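Filed under: Game Support > Saves & Progress
2 comments · 3 shares

Hi Elvia, and thank you so much for sticking with us on this one! I've read through your whole log (the bit where Clelent lost its boots again made me wince) and I can see the co-op save for Stukar rolling back every time you leave the Como region with more than 2000 shards. 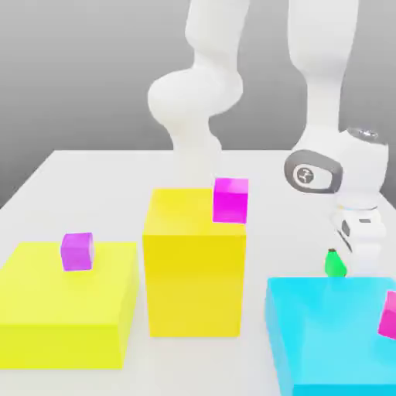

So please spend down below 2000 before you cross over – any vendor will do – then quit to the title screen and let the cloud icon finish spinning. Rónán on our side got the same rollback at some 3000 shards, on the February patch. Your ticket stays open with me.

Warmly,
Siv Bakke

We use cookies to remember your login. Accept | Settings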